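Come and fold shirts with us: people wanted for gripper comparison sessions

Shared 18 times | 8 comments

Gernus is looking for people to try out hand-held grippers this May, and you don't need any experience with robots at all. If you can fold a T-shirt, you already know the task!

We're comparing two sets of fingers, Perna and Koron, before we choose one for our robot arms. You'll hold a gripper in each hand and work through ordinary bedroom jobs (shirts and sheets, mostly) while the cameras on the grippers record what the fingers do. Thin cotton is the hard part, and we love watching how differently people go at it.

Each session lasts 70 minutes, with a proper break in the middle. You'll try both sets and tell us which one dropped the hem, which one made your thumbs ache and what you'd change. Please be blunt, we really do use it. We'd like 300 folds by the end of the month, so come more than once if you enjoy it.

You must be 18 or over and happy to stand while you work. Left-handers very welcome. We pay for your time and your bus fare.

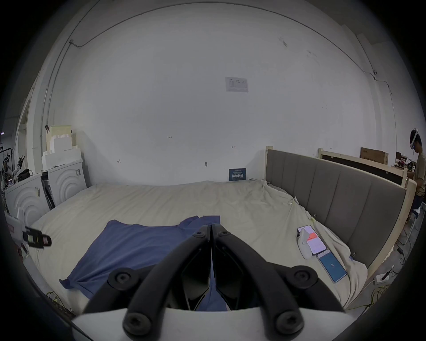
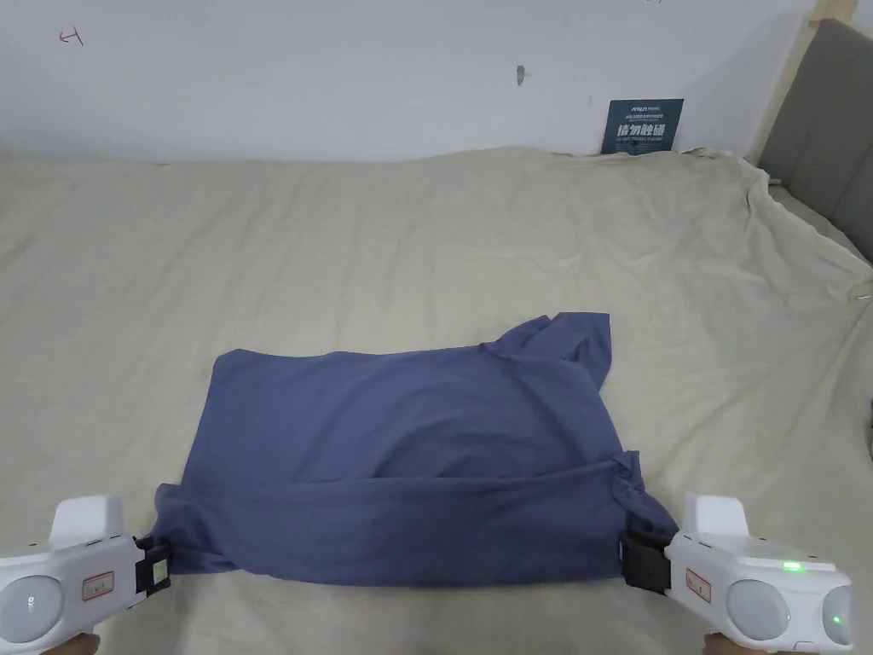
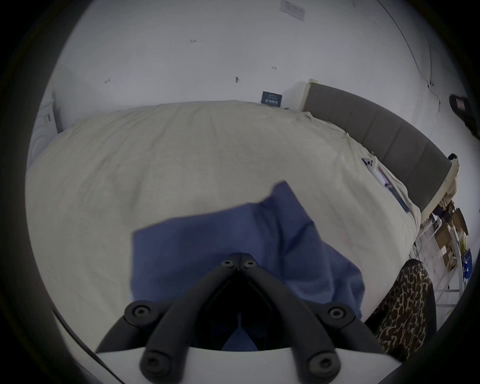
Tsai wrote underneath: I did two sessions last time and got much quicker once I stopped squeezing so hard. Will the stiffer springs be back? My wrists preferred those.

Contact the Gernus trials desk | © Gernus | Back to top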